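Wie lernt ein Greifarm, einen Würfel aufzuräumen?
Ein Projekt der Robotik-AG an der Gesamtschule Calldale, erklärt für Kinder ab acht Jahren

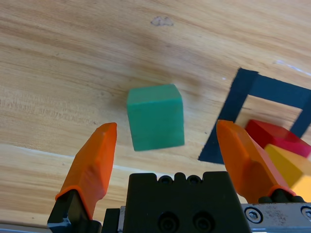 Lesezeit: 4 Minuten

Der grüne Würfel liegt zwischen zwei orangefarbenen Fingern. Für einen Menschen wäre der Rest eine Kleinigkeit: zugreifen, hochheben, an der richtigen Stelle ablegen. Ein Roboter muss jeden dieser Schritte erst lernen. Mit dieser Aufgabe beschäftigt sich die Robotik-AG der Gesamtschule Calldale in diesem Schuljahr.

Wer macht mit?
An der AG nehmen 24 Schülerinnen und Schüler der Klassen 5 bis 8 teil. Sie treffen sich jeden Donnerstag im Werkraum. Geleitet wird die Gruppe von Herrn Vermeulen und Frau Setiawan. Vorkenntnisse sind nicht erforderlich. Wer neu ist, arbeitet in den ersten Wochen mit einem erfahrenen Mitglied zusammen.

Was ist die Aufgabe?
Auf dem Tisch ist mit dunkelblauem Klebeband ein Quadrat markiert. Dieses Quadrat ist das Ziel. Der Roboterarm soll farbige Klötze greifen und dort ablegen. Auf dem Foto sind rechts ein roter und ein gelber Klotz zu erkennen, beide am Klebeband. Der grüne Würfel liegt noch außerhalb der Markierung.
Ein Klotz zählt in der Wertung nur dann, wenn der Arm ihn losgelassen hat und er von allein liegen bleibt.

Wie sieht der Roboter den Würfel?
Am Handgelenk des Arms sitzt eine kleine Kamera. Sie bewegt sich immer mit und blickt auf die Stelle zwischen den Fingern. Ein Computerbild besteht aus vielen winzigen Punkten, den Pixeln. Jeder Pixel hat eine Farbe, und jede Farbe wird als Zahl gespeichert. Der Computer kennt also zunächst keinen Würfel, er kennt nur Zahlen. Erst durch das Üben erfährt er, welche Zahlen zu einem Würfel gehören und welche zur Tischplatte.
Auch das Licht spielt eine Rolle. Die Oberseite des Würfels erscheint heller als die Vorderseite, obwohl er ganz und gar grün ist. Der Roboter muss lernen, dass beide Flächen zum selben Gegenstand gehören.

Wie übt der Roboter?
Die Kinder machen es ihm vor. Ein Kind steuert den Arm mit einem Handgriff, und der Computer speichert dabei zwei Dinge: die Bilder der Kamera und die Bewegungen des Arms. Ein solcher Durchgang heißt Vorführung. Bis Ende Mai hat die Gruppe 1.023 Vorführungen gesammelt. Ein Lernprogramm vergleicht sie miteinander und berechnet daraus, welche Bewegung zu welchem Bild passt.
Dabei wird auf Abwechslung geachtet. Läge der Würfel immer am selben Platz, würde der Arm sich nur diesen einen Platz merken – und beim nächsten Mal danebengreifen. Robel Alemayehu aus der 7b führt deshalb eine Liste, in der für jeden Durchgang die Startposition eingetragen wird.

Warum ist das Greifen schwierig?
Die Finger müssen links und rechts vom Würfel stehen, bevor sie sich schließen. Steht der Arm schief, schiebt ein Finger den Würfel weg. Schließt er zu früh, landet die Spitze auf der Oberseite. Im ersten Test gelangen der Gruppe 28 von 74 Versuchen. Bayu aus der 6a hat die misslungenen Versuche ausgewertet. Am häufigsten war der Arm beim Schließen noch zu hoch.

Kleines Wörterbuch
Greifer: die »Hand« des Roboters. Unser Greifer hat zwei Finger.
Pixel: ein einzelner Bildpunkt.
Vorführung: ein aufgezeichneter Durchgang, bei dem ein Mensch den Arm steuert.
Lernprogramm: ein Programm, das aus vielen Beispielen Regeln ableitet.

Zum Ausprobieren zu Hause
Lege einen Bauklotz auf den Tisch. Halte dir ein Auge zu und greife ihn nur mit Daumen und Zeigefinger. Bitte danach jemanden, dir den Weg allein mit Worten anzusagen, während du beide Augen schließt. Wie viele Anweisungen werden gebraucht?

Anmeldungen für das kommende Schuljahr nimmt Frau Setiawan im Sekretariat entgegen. Die Einverständniserklärung der Eltern ist beizufügen.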